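Home | News | Sites | Careers | Newsletter Archive | Contact

Filed under: Operations & Automation

Two-arm sorting cells at the Rorkmont building: status and staffing

The returns hall at Rorkmont has now run its two-arm cells through a full month of regular shifts. Readers at the other Flomanum sites have asked what the cells do, what they do not do, and how the job of the people next to them has changed. The notes below were put together with Jintana Sukprasert, who leads the returns team on the early shift.

There are five cells in the hall, all on the north wall. Three are assigned to mixed small goods: textiles, plastic parts, and whatever comes out of the same return bag. The other two are still used for training tasks and do not count toward daily output. All of them report to the Skuduvlow queue, the same one used by the manual benches, so an item handled by a cell gets the same kind of record as an item handled by a person.

The work is split by item type. Boxed goods with a readable label stay on the manual benches, where a trained sorter is faster. The cells get loose pieces and soft goods. Cloth remains the harder of the two. A folded towel has edges the software can find; a bunched one often does not, and the arms may need several attempts before they get a usable grip. Small parts are easier to locate but easier to drop.
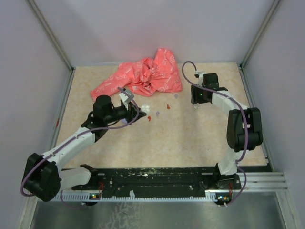

Two-arm cell with a printed cloth at the back of the table and small loose pieces between the grippers.

In February the mixed-goods cells closed 1806 items. Of these, 1332 were completed without a call to an operator. The rest were finished by hand or sent back to the queue. A call is logged whenever the software stops and requests help, and also whenever an operator steps in without being asked. Both are counted together at present. The De Smet integration team has been asked to separate them, as the second kind says more about how far operators trust the cell than about how well it grips.

For staff, the main change is in what a shift consists of. Before the cells, a sorter stood at one bench and worked one bag at a time. An operator now looks after up to three cells, loads the tables, answers calls and clears rejected items. There is less lifting and less repeated wrist movement. There is more walking, and more screen time than most of the team expected. Sukprasert reports that the first two weeks were the most tiring, mainly on account of the alert tone, which was the same for every cell. Each cell now has its own tone.

Rotation has been adjusted as well. Operators spend half a shift on the cells and half on the manual benches. The original plan was full shifts on the cells, but the team asked to keep its bench speed up, and attention to calls dropped noticeably toward the end of a full shift. Pay grade is unchanged for the moment. A new grade covering cell operation is under discussion with HR — no date has been set.

No positions in the returns hall have been removed. Two open positions were rewritten as operator roles and filled from inside the team. Temporary staffing for the next peak season has not been decided and will depend on how the cells handle soft goods by then.

Known issues: cable ties on the arms need checking at every shift change. Transparent pieces are still missed more often than opaque ones. The queue screen does not show which operator has accepted a call, so two people sometimes walk to the same cell.

Operator training runs every Tuesday at the Rorkmont building and takes one half shift. Staff from other sites can attend with their supervisor's approval. Sign up through the shift planner under "Returns, cells."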